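From: Dwayne Pettigrew
To: Keren neighborhood swap and repair list
Date: July 2020
Subject: Re: [keren-swap] veneer lifting on old bookcase

Beca Probert wrote:
> Has anyone here glued veneer back down without a press? I picked up
> a tall bookcase from the Steketley sale in March and the top has a
> bubble in it. I tried pushing it flat with a stack of books and it
> pops right back up. Also, is sanding a terrible idea?

Hi Beca,

Oh, I love this kind of job! Please don't sand yet, old veneer is thin and you can go through it before you notice.

If the bookcase is old enough, the glue underneath is probably hide glue, and you may get away with heat alone. Put a damp cotton cloth over the bubble, iron on low for 15 seconds, then press down hard with a flat block until it cools. I did my Kaczorowski sideboard this way and grinned the whole afternoon.

If that doesn't take, slit the bubble along the grain with a fresh blade, work in a little yellow glue with a thin knife, lay wax paper on top and clamp a board over it. Leave it 2 days. I know the bottle says less.

For the finish, 400 grit and a very light hand, only on the old varnish around the slit – then wipe and look before you do any more. I have a can of Clornis dark wax you can try, it hides a lot.

Are you after a dark brown or something more red? I'm on the dark side myself:

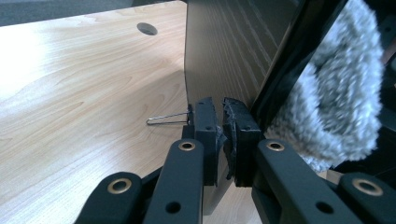
Dark brown wood grain against a light maple-colored desk.

I like those two together a lot, so if your room has pale furniture I'd say go for it. Can't wait to hear how the iron does!

Dwayne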